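Search this site
Type and press enter

Rights group questions police account of Tiltasar market killings

2 min read

FIRKILPORT, 15 December 2020. The Tilahun Legal Aid Office says it cannot accept the police report on the November killings at Tiltasar market and wants the full case file opened.

Police say 10 men were arrested and that all of them confessed within a day. The office has asked for the signed statements twice. It has received a one-page summary with no names of officers on it.

"We are told the case is solved," said Bethel Tamiru, a lawyer for the office. "Then show us. A confession taken with no lawyer in the room is not much to build a trial on."

The report also says officers spoke with 515 witnesses. The market has some 200 stalls, and most were shut at that hour. Families of the dead say no officer has visited them.

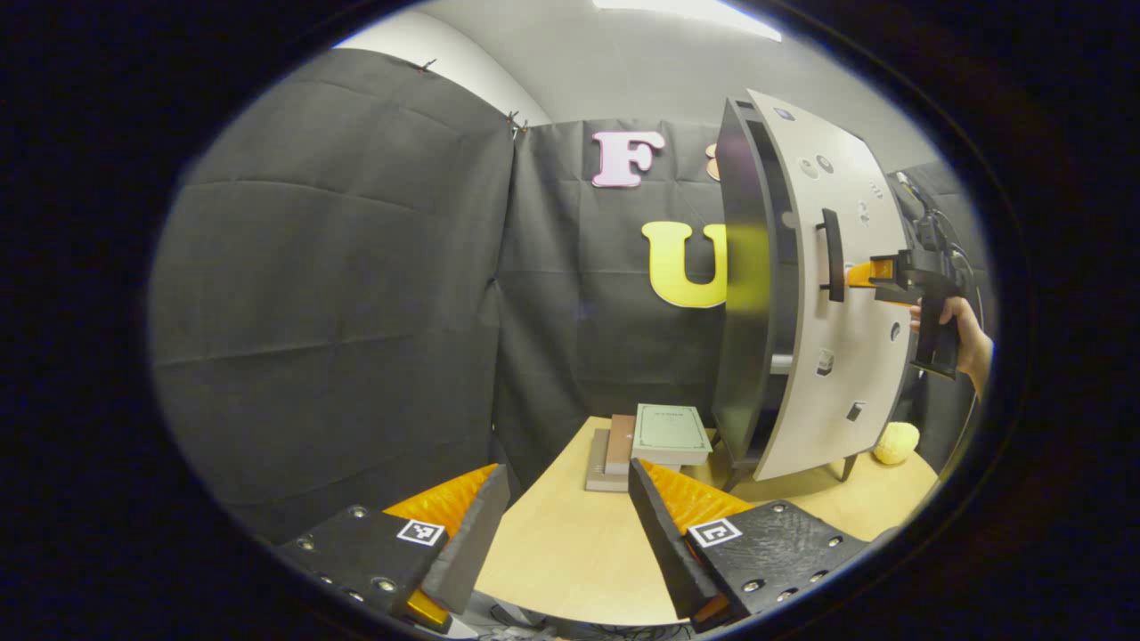 What the office is asking for

Access to the detained men, the medical reports, and a judge from outside the district. A petition with 555 signatures went to the Firkilport court last week. The court has promised a "timely review," a phrase it also used for the last petition, which is still waiting.

Press contact: Begoña Manzano, Tilahun Legal Aid Office

Comments

zendetti_reader: 515 witnesses and they missed my uncle, who sells right by the gate.

M.K.: Let the police work. You people complain when they arrest and when they don't.

Tiltasar mother: Has anyone seen the men since?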